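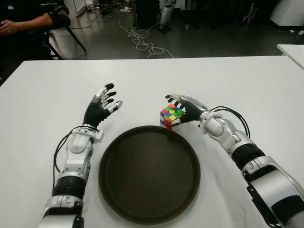 Zalport: Season 1 Finale Discussion and Continuity Questions
Drama Series Board > Episode Threads

Members are reminded that plot details through the finale may be discussed openly. Please do not post material from the June press screening of the second season.

registrar_ella
Posted December 21, 2019

I would like to open the thread with the question of the harbor agreement. In the finale, Minister Hayat signs the papers permitting the freighter to dock at Zalport, although she stated two episodes earlier that she lacked the authority to do so. Deputy Horthorpe witnesses the signature and raises no objection. Have the writers overlooked their own rule, or are viewers meant to conclude that the agreement is void?

M. Kyei
Reply 1

The agreement is void, in my view, and Horthorpe is aware of it. He asks for the second copy before leaving the room. A deputy with no concerns would have left both copies with the clerk. I expect the document to return next season as grounds for removing the minister.

northquay1239
Reply 2

I must respectfully disagree with Mr. Kyei. Hayat's earlier statement concerned military vessels. The freighter is a civilian ship carrying grain, and the prime minister says so at the cabinet meeting. The signature is valid. The weakness of the episode lies elsewhere: the ambassador learns of the docking from a newspaper, when his own office had been following the ship for 3 days.

M. Kyei
Reply 3

The cabinet meeting took place before the inspectors opened the lower hold. Once the radio equipment was found, the ship could no longer be treated as civilian. I refer the previous member to the scene on the pier, in which the captain declines to hand over the cargo list.

registrar_ella
Reply 4

I have reviewed the pier scene. The captain declines to hand over the list to Horthorpe, who is not an inspector. He may have been within his rights. I do accept that the radio equipment changes the position of the ship, and I withdraw the word "overlooked" from my first post.

tidewater_desk
Reply 5

May I raise a different matter? The finale gives 145 as the number of the emergency order, while the pilot gives 100. Both scenes show the same folder being taken from the same safe. I consider this a plain error by the production and would caution against building a theory on it.

northquay1239
Reply 6

The order was renewed after the strike, and a renewed order would carry a new number. The folder need not have been replaced.

tidewater_desk
Reply 7

No renewal is mentioned on screen. Members are free to suppose one, but it should be marked as supposition.

Moderator (Mawuli Kyei)
Reply 8

Writing here in my capacity as moderator and not as a participant. Two posts have been removed for quoting from the June screening. The members concerned have been notified. The question of the order number has been moved to the Continuity Errors thread, where earlier remarks on the safe may also be found. Discussion of the harbor agreement may continue here.

registrar_ella
Reply 9

Thank you. On the agreement, does any member recall whether the clerk stamps the first copy before Horthorpe takes the second? I was unable to tell from the broadcast.

northquay1239
Reply 10

She reaches for the stamp, and the episode then moves to the ambassador's car. The stamping itself is not shown. I maintain that the signature alone is sufficient.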